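Flood closure at the Mesham rail culvert: what it did to grain freight
Final report, Group 4
Zainab Ekwueme, Iveta Sýkora
Supervisor: Birgit Reinholz

Intro

Short line out past Mesham, single track, freight only. Heavy rain in April, creek came up, culvert blocked with branches and fence wire, ballast went out from under the sleepers. Line shut 13 days. We wanted to know who carried the grain while the trains weren't running and what it cost the growers. Not a report on the engineering, we aren't civil students.

Line is run by Gradulus, who lease it from the shire. Main customer is the Nigatu silo at the northern end. 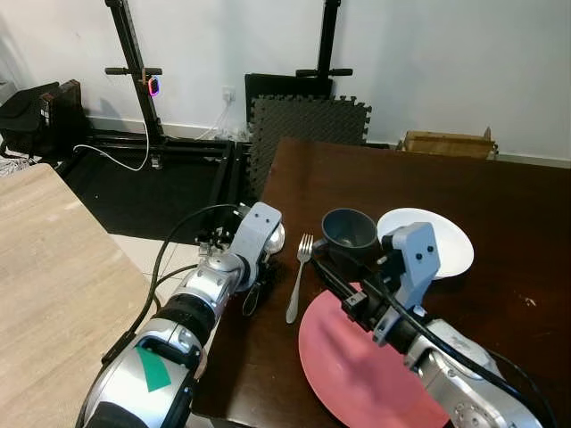 Method

Interviews, mostly by phone. Also the silo's outward dockets, which Henrike Vogler let us copy on a Thursday arvo before the office shut. Dockets were handwritten and some are hard to read, we left those out. Asked Gradulus for their train running sheets, got a summary only. Rain gauge readings from two farms upstream.

Did not get to talk to the truck drivers. Should have.

What happened on the line

Track inspector found it at first light. Rails still joined up but hanging, no ballast under one side. Train that was due out of Nigatu held at the silo, already loaded. It sat there for the whole closure, so those wagons were no use to anybody else either.
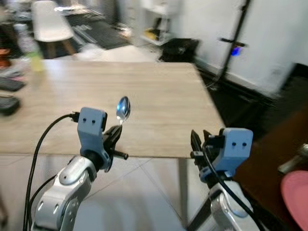 Crew cleared the debris first, then had to wait for the creek to drop before any rock could go in. Access track on the east side was too boggy for tippers. Rock came in from the west, over a neighbour's paddock, with permission. Speed limit stayed on the site after reopening and was still there when we finished writing.

Freight diverted to road

Dockets we could read show 185 truck loads out of the silo during the closure. Normal for that time of year is very few, mostly local feed. Trucks went by the Dreresar road, 28 km longer than the rail route becuase of the load limit on the old bridge.

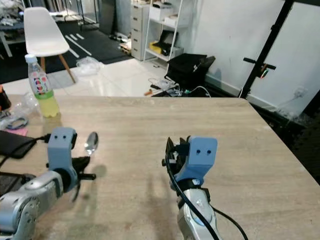
Growers we spoke to said the extra cartage was passed on to them. One had it written in his contract, others weren't sure. Henrike Brinkmann at the shire said the road shoulder broke up in two spots and got patched out of the ordinary maintenance budget. No seperate flood claim had gone in yet.

Problems with our data
- Running sheets are a summary, can't check dates of individual trains
- Unreadable dockets, so the load count is a minimum
- Interviews were all at the Nigatu end, none from Mesham township
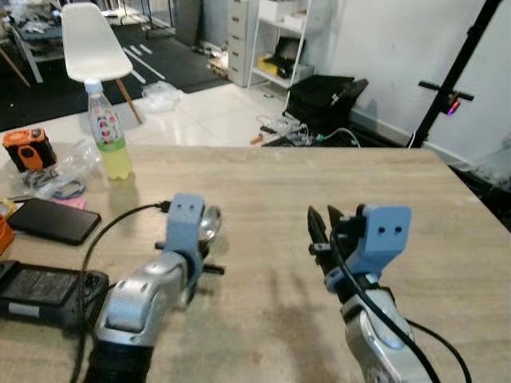 Findings

Blockage was the main trouble, more than the amount of water. Both farm gauges had higher readings in earlier years with no washout. Gradulus inspects the culvert twice a year and the last check was before harvest. We think a check after big winds would catch the branches, but we haven't costed it.

Road coped, just. Another week and the silo would have been turning growers away, according to Vogler.

Still to do: map of the detour, appendix B (interview notes), fix the table numbering.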